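## 4. Preparing the Table and Covering

This section applies to all Clesard tables used in shared rooms, including those fitted with a checkered Ekness cloth. Read it in full before the table is put into use.

### 4.1 Fitting the cloth

1. Remove all items from the tabletop and wipe the surface with a damp cloth. Allow it to dry.
2. Unfold the covering on the table, patterned side up.
3. Align one row of squares with the long edge of the table. Work from the middle toward the corners.
4. Smooth out folds by hand. Do not pull on the corners, as this stretches the pattern and may loosen the hem.
5. Secure the covering with Bimex clips, two on each long side.

**Note:** A new covering may show creases from storage for several days. These do not affect its use.

**Caution:** Do not iron the covering while it is on the table. Heat may damage the finish underneath.

### 4.2 Placing chairs

1. Leave enough space between the wall and the table for a seated person to lean forward and back freely.
2. Place chairs so that the legs do not rest on the hanging edge of the cloth.
3. Chairs that are not needed may stand against the wall – they must not block the door.

### 4.3 Setting out small items

1. Place small items on the table one at a time. Set them down; do not slide them across the cloth.
2. Keep items that can tip over away from the corners.
3. Check that each item stands on a flat part of the covering before letting go of it.

**Caution:** Small dark items are easily overlooked when the covering is folded. Clear the whole table, including the far corners, before removing the cloth.

### 4.4 Care and replacement

Shake the covering outdoors after use and wash it separately with Kaimal detergent. Replace it when the hem has come loose or the clips no longer hold. Requests for replacement coverings should be sent to Ehsan Safavi before the end of March.
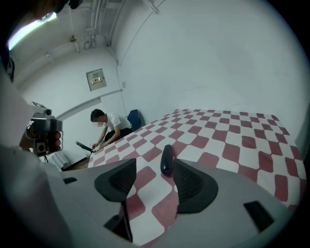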